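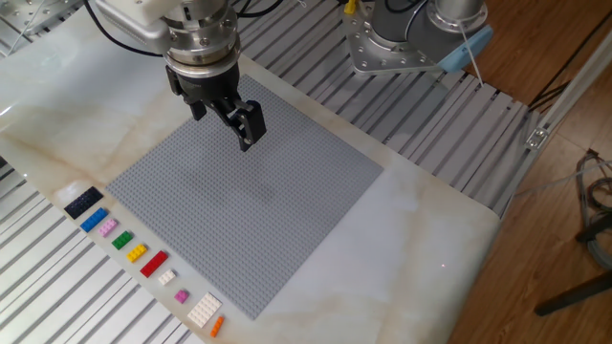 To: the brick list
From: Firdevs Eren
Subject: Re: Laying out parts before you build

Amedeo Guerra wrote:

> I've been saying this since the Brordale meet and will say it again.
> Put every piece you plan to use in a row next to the baseplate before
> you touch the first one. I timed myself on the Gurusthorpe gatehouse
> both ways, 132 pieces, and the row saved me 16 minutes. Leave a gap
> between pieces so you can get your fingers in. Order them however you
> like, but order them. Digging in a tub is why people quit in February.
>
> Amedeo

Amedeo, I'm glad it worked for you, but I don't buy the 16 minutes. Did you count the time it took to make the row? You don't say, and that's the part that eats my evening. I have a tub, I dig in the tub, I find the 2x4, I use the 2x4. With your way I still dig in the tub, I just do all the digging first and then call the rest of it fast. You had also built the gatehouse once by the time you timed it again, unless you did the row first. Which was it?

I'll give you this much. For a handful of pieces the row is fine. Black, blue, light pink, green, yellow, red, white, magenta, a big white plate, orange, all down the left side of a gray baseplate with a bit of air between them - sure, I can see what I have. No two are the same color and shape, so I'd be hard pressed to grab the wrong one. Try it with 74 light gray bricks and tell me how much good the gaps do you.

Then there's the question of which end to start from. You wrote "order them however you like," which sounds easygoing but skips the only thing I wanted to know. If the order is the building order, then fine, it's a plan. If it's just whatever came out of the bag, it's a tidy tub.

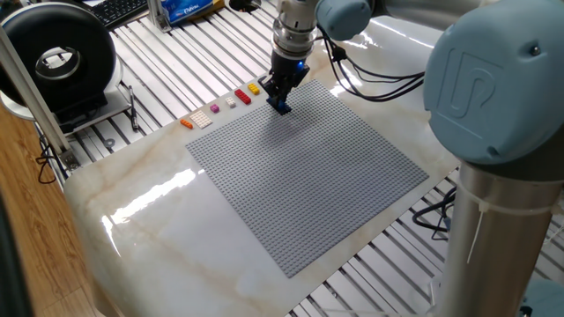 Dark blue at the edge of the plate, six others still in the row.

My other complaint is the table. Kahraman swears by a hard shiny top and so do half of you, going by the marble-look ones I keep seeing. I tried one for 4 evenings. The baseplate slid every time I pressed near a corner, and a small brick that gets knocked goes a long way before it stops. I went back to the old felt mat and haven't lost a piece since. If you do use a slick table, at least keep your row well back from the front. Having a little orange brick as the last one in line, out by the edge, would make me nervous all night.

And please, can we stop setting the baseplate at an angle? I know Bilano does it in all the club builds and says it's easier on the wrist. Maybe it is. I lose count of the studs as soon as the plate isn't square to me, and then I'm one off for the whole wall and don't notice till the roof.

I'm willing to be talked around on the row if somebody else times it, sorting included, on a build they've never done before. Has anyone got a bagged set they haven't opened yet?

Firdevs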